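報道関係各位

2019年1月4日
株式会社ヴェシエ

クリーニング宅配「ヤギ」、布団の預かり保管を6月に開始
集荷から保管、返却までを一つの申し込みで受け付け

株式会社ヴェシエ(Vesier、代表取締役:コバドンガ・アロヨ)は、衣類の宅配クリーニングサービス「ヤギ」(Yagi)において、布団の洗いと保管を組み合わせた新プラン「カヌム」(Kanum)の提供を6月に開始します。あわせて、既存会員を対象とした先行申し込みの受付を本日より始めます。

■ サービス開始の背景
「ヤギ」はこれまで、シャツ、コート、制服などの衣類を中心に取り扱ってきました。会員から寄せられる問い合わせのうち、近年目立って増えているのが寝具に関するものです。とくに集合住宅にお住まいの方から、冬用の布団を洗いたいが店舗まで運べない、洗ったあとに置いておく押入れがない、という相談を多くいただいていました。

当社では昨年、会員300世帯に協力を依頼し、寝具の洗濯と収納についての聞き取りを行いました。このうち195世帯が、掛け布団を夏のあいだ寝室かその隣の部屋に出したままにしていると回答しています。理由としては、収納場所の不足のほか、圧縮袋に入れると羽毛の戻りが気になる、という声が挙がりました。

今回の新プランは、この聞き取りの結果をもとに内容を決めたものです。

■ 「カヌム」の内容
申し込みをいただいた会員のご自宅に、専用の集荷袋をお届けします。袋には掛け布団を2枚まで入れることができ、圧縮はせずにそのままお預かりします。布団カバーは外してからお入れください。カバー類の洗いをご希望の場合は、通常の衣類と同じ扱いで別の袋にてお受けします。

お預かりした布団は、当社の提携工場「アテル」(Ater)で検品します。羽毛、羊毛、綿、化学繊維のそれぞれに洗いの工程を分けており、側生地のほつれや縫い目の傷みが見つかった場合は、洗う前に会員へ連絡し、補修の要否を確認します。

洗いと乾燥を終えた布団は、不織布の袋に入れ、温度と湿度を管理した保管室の棚に平置きします。返却日は会員専用ページから指定でき、保管の途中で1枚だけ先に返却を受けることもできます。

工場長のクストディオ・カルヴァーリョは次のように述べています。
「布団は衣類に比べて乾燥に時間がかかり、中わたの偏りも起こりやすい品物です。乾燥機を入れ替え、途中で一度取り出して手でほぐす工程を加えました。保管室は開始時点で1000枚分の棚を用意しています」

■ 集荷前の準備について
先行して行った試験集荷では、布団のあいだにタオルや肌着が挟まったまま届く例がありました。袋に入れる前に、布団を一度ベッドや床の上に広げ、ほかの洗濯物が重なっていないかをご確認ください。 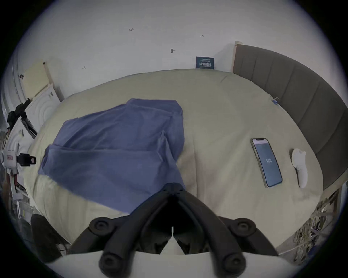 名札や安全ピン、湿気取りのシートなども取り外していただくようお願いします。汚れの気になる箇所がある場合は、同封の用紙に位置を書き込んでいただければ、検品の際に担当者が確認します。ご自宅で事前に染み抜き剤を使用された場合も、製品の種類を用紙にご記入ください。

なお、次の品物はお預かりできません。
・電気毛布など電気部品を含むもの
・中わたが側生地の外に出ているもの
・ペットの毛が多量に付着しているもの
・水洗いのできないマットレス、ベッドパッドの一部

会員窓口の責任者を務めるヤー・オポクは、「袋に入るかどうか分からないという質問が最も多いため、申し込み画面に布団の寸法を入力する欄を設けました。入らない大きさの場合は、その場で別の集荷方法をご案内します」と話しています。

■ 申し込み方法
会員専用ページの「寝具」の項目からお申し込みください。先行受付の対象は、本日時点で「ヤギ」の会員登録がお済みの方です。新規に登録される方の受付は6月のサービス開始と同時に行います。料金は洗いと保管を合わせた定額制とし、布団の種類ごとの金額を会員専用ページに掲載しています。

■ 本件に関するお問い合わせ
株式会社ヴェシエ 広報担当:ロザルバ・カッターネオ、チェリー・メイ・マカラエグ
会員の方からのお問い合わせは、会員専用ページの窓口にて承ります。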